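4.2 Does practice on a button box carry over to daily tasks?

The claim made most often for hand-function training at home is that practice on a simple device carries over into ordinary life. A person who gets quicker at pressing buttons is expected to get quicker at doing up a coat, opening a jar or using the stove. We think this claim has been accepted too easily. In this section we look again at the results of the Skurnholm home-practice program and ask how much of the reported gain is likely to be real, and how much would have shown up whatever people had been given to practise on.

The program enrolled 815 adults with reduced hand function, most of them over sixty. Each was lent a tabletop device and asked to use it daily for 11 weeks. At the end, 600 came back for the final assessment. The published summary gives the average improvement for those 600 and says very little about the other 215. That is more than a quarter of the people who started. Some moved away and some fell ill, as happens in any study of older adults. We would still expect that people who found the exercises painful, dull or useless were more likely to stop, and their results are not in the average. When we asked for the dropout records by site, we received totals only.

A second problem is the outcome measure. The main score was the time taken to finish a timed hand test that had a good deal in common with the practice tasks. Participants sat at a table, reached forward and worked a set of controls in a fixed order. It would be surprising if weeks of doing something similar had made no difference. An improvement on such a test tells us that people learned the test. Whether they can now manage a shirt collar is a separate question, and the program collected far less information about it.
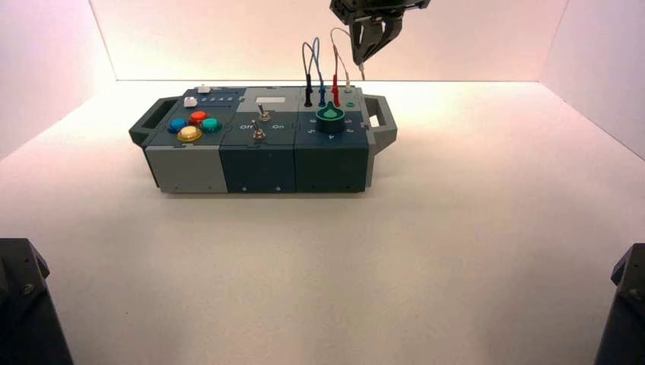 Figure 6. Modular task board with coloured push buttons on its top panel and a grey handle at each end.

The Ernow questionnaire was the only measure in the program that asked about daily life. It was filled in by participants themselves, at home, after they had been told that the training was expected to help. Scores went up a little. They went up most in the first two weeks, before most people had done enough practice for a physical change to be likely, and then stayed flat. A pattern like that fits well with hope, or with politeness toward the staff. It fits poorly with the slow build-up of skill described in the program's own introduction. We don't suggest that anyone answered dishonestly. People who have given up an hour a day to something would like it to have worked, and so would the people who lent them the equipment.

There is also the matter of what the comparison group did. At the Vedska site, the only one with a proper comparison group, those participants were given a leaflet and a phone number. They had no visits, no diary to fill in and no device on the kitchen table. The training group had all three. If the training group did better, the cause could be the exercises, the fortnightly visits, the habit of sitting down at the same hour each day, or simply the feeling that someone was keeping an eye on them. The design gives us no way of telling these apart. A fairer comparison would have given both groups the same visits and the same diary, with one group doing hand exercises and the other doing something pleasant that asked little of the fingers, such as listening to the radio and rating the programs.

Supporters of the approach have answered some of these points. They note that participants with the most practice hours had the largest gains, and they treat this as a sign that the exercises were doing the work. We are not convinced. Practice hours were not assigned. They were chosen, day by day, by the participants, and people with better hands, better sleep and less pain are able to practise more. The same people are also likely to improve faster on their own. When we adjusted for grip strength at the start, using the tables in the appendix, the link between hours and gains became much weaker. It did not vanish, and a small true effect remains possible.

They also point to the Mbwambo follow-up, in which the gains on the timed test were still present six months after the devices were returned. We accept that finding as far as it goes. A skill learned well can last a long time, as anyone knows who has got back on a bicycle after years away from one. But a lasting gain on the same test is still a gain on the same test. The follow-up did not repeat the Ernow questionnaire, and no reason is given for leaving it out. Nor did it include any direct observation of participants at home, although the original plan had set aside money for it.

Cost deserves a mention too, if only a short one. The program's authors argue that even a modest benefit is worth having when the equipment can be passed from one household to the next. The equipment was the smaller part of the bill. Staff travel made up most of it, particularly at the rural sites, where one visit could take up a whole afternoon. If the visits turn out to be what helps, they could be offered without any device. If they do not help, they could be dropped. The present data can't settle which of these is the sensible course, and we would be wary of any health service that expanded the program before finding out.

None of this shows that home practice is a waste of time. Several participants wrote in their diaries that they enjoyed it, and enjoyment counts for something when you are stuck indoors over winter. Our objection is to the size and certainty of the claims. On our reading, the evidence supports a clear gain on tasks close to the training, a doubtful gain in self-reported daily function, and nothing firm about independence. Section 4.3 applies the same checks to the two smaller trials that used household objects in place of a purpose-built device.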